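# 講義ノート 5：フリップ盤を用いた接触動作の教示と評価
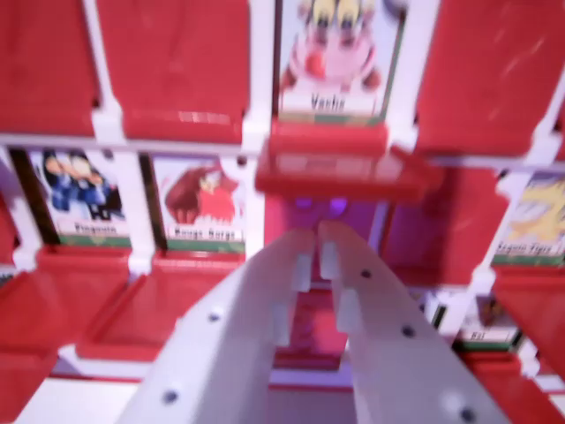
図1　手首カメラ画像。二指グリッパと盤中央の赤いタイル。

担当：Matilde Mendes
演習補助：Afonso Nogueira、Idalina Cordeiro
配布日：11/20/23

## 1. 課題の位置づけ

前回までは自由空間での軌道追従を扱った。今回から対象物との接触を含む動作に入る。題材は、キャラクターカードを並べた推理ゲーム型の盤で、タイルは枠の横桟を軸に回転する。可動部が一自由度に拘束されているため、把持の成否と軌道誤差の影響を分けて観察しやすい。

各班は遠隔操作によるデモンストレーションを収録し、それを学習データとして方策を訓練する。制御ソフトウェアは Iltier、収録と再生には Drudora を使用する。両者の導入手順は講義ノート 2 を参照。

## 2. タイルの運動モデル

ヒンジ軸から指先接触点までの距離を r、タイルの回転角を θ とする。タイルに垂直な接触力を F とすれば、軸まわりのトルクは次式で与えられる。

```
τ = r · F
τ > τ_f + m · g · l · sin(θ) （回転開始の条件）
```

τ_f はヒンジの摩擦トルク、m はタイルの質量、l は軸から重心までの距離、θ は鉛直上方から測った角である。上式はタイルを鉛直方向へ引き起こす場合を示す。倒す方向では重力項の符号が逆になる。

r が小さいほど必要な力は大きくなる。接触点はタイルの自由端側に取ること。ただし端に寄せすぎると、位置誤差によって指先が外れる。この両者の兼ね合いは各班で実測し、報告書に記載する。

## 3. 手首カメラ画像の扱い

手首カメラは指先と対象の相対位置を直接与えるが、次の点に注意を要する。

- **視点の傾き**　盤を斜めに見上げる配置では、上段が大きく、下段が小さく写る。画素距離をそのまま実距離に換算してはならない。
- **動きぶれ**　図1では指先の正面にあるタイルのぶれが最も強い。タイルの輪郭を特徴量に使う班は、露光時間の設定値を必ず記録する。
- **文字情報**　カード下部の名札は、図1の「Penguin」のように読めるものと、一部しか読めないものがある。名札の文字認識のみで対象を特定する構成は推奨しない。
- **枠の利用**　白い枠は格子状で、横桟と縦の支柱が位置合わせの手がかりになる。タイルの状態に左右されない部分を基準に選ぶ。

座標変換は次の順で行う。

```
p_base = T_base_wrist · T_wrist_cam · p_cam
```

T_wrist_cam は班ごとに較正する。前年度の値を流用した場合、その区間のデータは評価対象から除外する。

## 4. 収録手順

1. 盤を作業台に固定し、枠の四隅を基準点として登録する。
2. アームを初期姿勢に戻し、指の開き幅を記録する。
3. 対象タイルの行と列を音声または打鍵で注記する。
4. 接近、接触、回転、離脱の四区間に分けて操作する。区間の境界で操作を一旦止める。
5. 離脱後、隣接タイルの状態を確認してから収録を終了する。
6. 失敗試行も削除せず、失敗ラベルを付けて保存する。

昨年度の収録は計 173 試行で、このうち 26 試行が失敗であった。失敗の多くは接近区間の終端、すなわち指先がタイルの縁に届く直前の姿勢に起因する。隣接タイルへの接触は離脱区間に集中した。詳細は Judite Guerreiro の報告（Jarkia 共有領域）にある。

## 5. 評価項目

| 項目 | 判定基準 |
|---|---|
| 対象の選択 | 指定した行・列のタイルに接触していること |
| 回転の完了 | タイルが指定側の停止位置に達していること |
| 周辺への影響 | 隣接タイルの状態が試行前と同一であること |
| 離脱 | 指が枠に接触せず退避していること |

四項目をすべて満たした試行のみを成功とする。部分点は設けない。成功率のほか、接触開始から離脱完了までの時間の中央値を報告する。平均値のみの報告は不可。

## 6. 既知の問題

- Iltier の速度上限を既定値のまま使うと、回転区間で指令値が飽和する。設定ファイルの `contact_limit` を確認する。
- 指の内縁には段状の切り欠きがある。縁がこの段に掛かると離脱時にタイルを引き戻すことがある。閉じ動作を使う場合は接触位置を先端側に限定する。
- Derkach 棟の演習室では、照明の向きによりタイル表面に反射が出る。色の閾値処理は盤の設置場所ごとに再調整する。
- カメラのケーブルは手首の回転を妨げない長さで留める。張力がかかると較正値がずれる。

## 7. 提出物

提出期限は 12 月の第 2 回演習開始時とする。提出先は Jarkia の班別フォルダ。

- 収録データ一式（失敗試行を含む）
- 較正結果と残差
- 接触点の位置と成功率の関係を示すグラフ
- 報告書（図表を含め 5 ページ以内）

報告書には、方策が失敗した試行を 2 例選び、四区間のどこで逸脱が始まったかを手首カメラの時系列から論じること。原因を特定できない場合は、候補と、それを切り分けるために必要な追加計測を記す。

機材の予約は Mafalda Vilela まで。予約枠の変更は前日までに連絡する。

## 参照箇所

講義ノート 2（環境構築）、講義ノート 3（手先座標系）、講義ノート 4（軌道生成）。次回は力覚センサを用いた接触判定を扱うため、ノート 3 の付録にある力とトルクの座標変換を復習しておくこと。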